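Visit report: Callis integration workshop, Trikidthorpe

We drove out to Trikidthorpe on Tuesday to see what Callis could offer before we put a number in next year's equipment budget. The tour started at 2 and ran through the assembly hall, the test bays and a small training room upstairs.

Callis sells two arms that would suit us, the Intarasuk and the Brodano. The Brodano has the longer reach but needs a stronger base, and our floor at the back of the shop would have to be re-poured. The Intarasuk bolts to a bench. Lead time on either is 17 weeks from deposit.

Ask for the quote in pieces. The arm price left out the tool holder, guarding and freight – the holder alone is $3,198, and a day of on-site training is $400 per person. Spare tips are extra again. 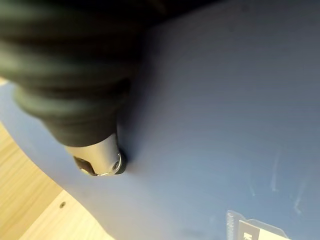

Consumables and wear are the lines we have underestimated in the past, and I would like them in the budget from the first year. Callis had no set figure for how long a tip lasts. With a metal end bearing straight on a painted or plastic face, we should also allow for marked product; the blue surface in the test bay had pale scuffs and scratches on it. I've asked for a trial on our own offcuts before we sign anything.

Parking is behind the building, off the service road. Bring your own safety boots.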